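1/ Our first meal train just wrapped and I'm still buzzing! 21 dinners for Kenza Ouazzani and her kids since the funeral in February.

2/ Said Benkirane drove four nights in a row – with a bad knee. Souad Ashour made harira every single time it rained.

3/ The kids' favorite was Vignesh's lemon rice, by a mile. They asked for it again before he got back to his car!

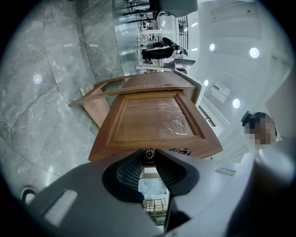
4/ Next up: the Ovirari family supper, 7 pm, bring a dish if you can. Kenza is coming and she wants to cook – so come hungry!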